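八月に入って、商店街の端にある編み物と手芸の店「Nellow」が、冬物の直し受付を始めた。毎年のことながら、汗をふきふきセーターを抱えて歩く人の姿を見かけると、ああ今年もこの時期が来たのだなと、こちらまで少しうれしくなってしまう。受付は午前十時から、九月の末まで続く予定だという。

真夏に冬物を、と首をかしげる方もいらっしゃるかもしれない。けれども編み物の直しというのは思いのほか時間のかかる仕事で、袖口のほつれひとつでも、似た色の糸を探すところから始まる。十一月に入って急に冷え込み、あわてて持ち込んでも、戻ってくるころには年が明けている、ということが以前はよくあったらしい。昨年の受付は全部で288点。そのうち半分近くが寒くなってからの持ち込みで、店では夜遅くまで灯りがついていた。通りがかりにその窓をご覧になった方も多いのではないだろうか。

そこで今年は受付を早め、糸の仕入れ先にも新しく声をかけた。川向こうの紡績所「Brernomon」が、19色の補修用の糸を少量ずつ巻いて分けてくれることになったのである。紺と一口に言っても、長年着て少し褪せた紺と、買ったばかりの紺とではまるで違う。黒も同じで、赤みのある黒、青みのある黒と並べてみると、なるほどこれは別の色だと納得させられる。色見本は店の入口を入って右手の棚に置いてあり、直しを頼まない人でも手に取ってかまわないそうだ。

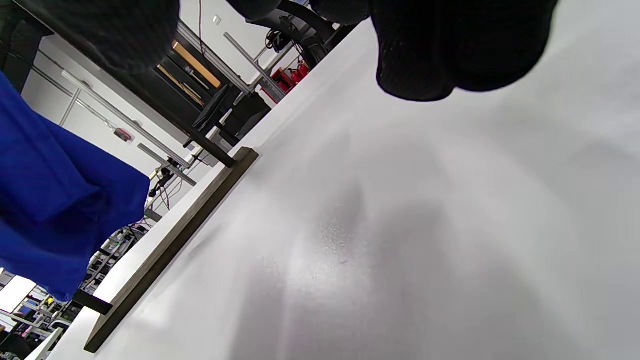

紺や灰色はまだごまかしがきくけれど、黒い編み地だけは目が見えなくて、夜の直しは本当につらい、昼間の明るいうちにできるならそれがいちばんありがたい、と店の人は話していた。夏は日が長いから、夕方の六時を過ぎても窓ぎわなら手元が見える。受付を早めたのには、そんな事情もいくらか含まれているようである。

料金は穴のふさぎや袖口のほつれであれば、ひとつの品につき三か所までが基本の料金に収まる。それより多い場合や、肘のように大きく薄くなっているところは、品物を見たうえで相談になる。お預かりの目安は7週間。虫食いのあるものは、ほかの品に移らないように、必ず一度洗ってよく乾かし、袋に入れて持ってきてほしいとのこと。洗い方がわからない品は無理に洗わず、そのことを受付で伝えれば別の場所で預かってくれる。ボタンが取れてしまったものは、残っているボタンをひとつ外さずにそのままつけておいてもらえると、同じようなものを探しやすいそうだ。

それから、毎年楽しみにしている方も多い繕いの会が、今年も店の二階で開かれる。場所は例年どおり階段を上がってすぐの部屋で、時間は午後二時から四時まで。道具は貸してもらえるが、使い慣れた針があれば持参を、とのことである。今年は穴をきれいに隠すやり方のほかに、わざと違う色の糸で四角く埋めるやり方も教わることができる。昨年この会で靴下のかかとに芥子色の四角をこしらえた人がいて、それがたいそう評判がよく、今年の申し込みのときにも何人もの口から話が出たのだとか。小学生は大人と一緒であれば参加できる。

会のあとのお茶は、向かいの喫茶店「Gosselin」が今年も引き受けてくれた。参加した人は焼き菓子が少し安くなる。夏のあいだは冷たい麦茶のほかに、梅を煮たシロップの飲みものも出しているので、繕いものはどうも苦手で、という方もお茶だけのぞきに行かれてはいかがだろう。

なお、毛糸の余りの引き取りも受付と同じ期間に行われる。短いものでも、両手を広げたくらいの長さがあれば十分に使えるという。集まった糸は、駅裏の古着の店「Gulleo」が秋に出す膝掛けに編み込まれ、昨年の分は店先に並べてまもなく行き先が決まってしまった。押し入れの奥に、編みかけのまま何年も眠っている毛糸がある方は、この機会に一度引っぱり出してみていただきたい。

店の前の道は水道工事のため、八月いっぱいは車が通れない。車でお越しの方は駅側の駐車場に停め、アーケードを抜けて歩くのが近い。問い合わせは店頭か電話で、昼の休みは午後一時から二時まで。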